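4. Household Chores at the Utgate Bench

4.1 Choosing the chores

We picked our chores by asking people what they put off. The list that came back from the Pusden households was long and wonderfully dull: dusting under things, changing bulbs, coiling cords, putting cups away, wiping the table and putting everything back where it was. None of these takes a person more than a minute or two. All of them are hard for a machine in ways that surprised us, and we have come to enjoy them a great deal more than the neat block-stacking tasks we started with.

For this section we look at the lamp family of chores. A lamp is a lovely test object. It has a heavy end and a light end, it has at least one part you should not squeeze, and it is tied to the wall by a cord that goes wherever it likes. We wrote four chores around it: move the lamp to a new spot, turn it so the cord faces the back, clear small items from beside it, and swap the bulb. The first three were run in full. The fourth was run only as a reach and a light touch, for reasons given in Section 4.3.

4.2 Setup and control

All runs used the two-finger gripper and the Hajji controller described in Section 3. The wrist view is the main input for the last part of each reach, when the side view is often blocked by the arm itself. Figure 4 gives the wrist view with the fingers closed and the lamp just past the tips.

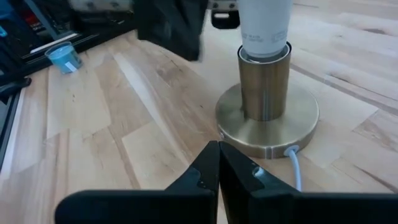
Figure 4. Wrist view at the lamp task, gripper closed, with the brass base and its cord on the wooden tabletop.

The policy was trained on 4000 demonstrations, collected by Nadhirah Rahman and the rest of the Flevelgate team over one long summer. Of these, 1447 involve an object with a cord or strap attached. We think this share matters a lot. An earlier version of the policy, trained with hardly any cords, treated a cord as part of the table and drove straight across it. The present version slows down near one and, in many runs, goes around. Seeing that for the first time was a very good afternoon in the lab!

Polished metal was our other worry. A brass surface picks up the color of whatever is near it, and the bright bands on a round part shift as the wrist moves. Depth readings on such parts are poor. We had planned to coat the metal with a matte spray, but dropped the idea – people do not spray their lamps before the help arrives, and we wanted results that would carry over to a real living room.

4.3 What worked and what did not

Moving the lamp was the happiest result. The policy learned to take hold low, near the base, where a small slip does little harm. It did not learn to lift. In nearly every good run it slid the lamp along the wood, much as a person might with one hand full. We had written the chore with lifting in mind and then decided that sliding should count, so long as the lamp stayed upright and ended up in the marked area.

Turning the lamp was harder. The fingers can push on only one side at a time, so the base tends to travel as it turns. A typical run used 10 small pushes where a person would use a single twist of the wrist. Still, the policy corrected itself between pushes, and we never had to teach it to do so.

Clearing small items went well when they stood apart from the lamp and badly when they stood close to it. Light plastic cups were the worst case. They shift at the slightest touch, and an approach that would be fine for a mug knocks them over. Our longest run of failures, 17 in a row, came from one cup placed inside the curve of the cord.

We stopped short of unscrewing the bulb. The current fingers have no force sensing at the tips, and we did not want to find the breaking point of glass by trial. The reach itself was steady enough that we plan to return to this chore in August with padded fingers.

4.4 Are we there yet?

For a full lamp chore, start to finish, without a person standing by: no. For pieces of it, yes, and more pieces than we expected when we began. The reach, the slow-down near a cord and the slide across the table can all be left to run. The joins between them still need work, above all the moment when the machine has to decide that one step is done and the next can start. Section 5 takes up that decision and compares two ways of making it.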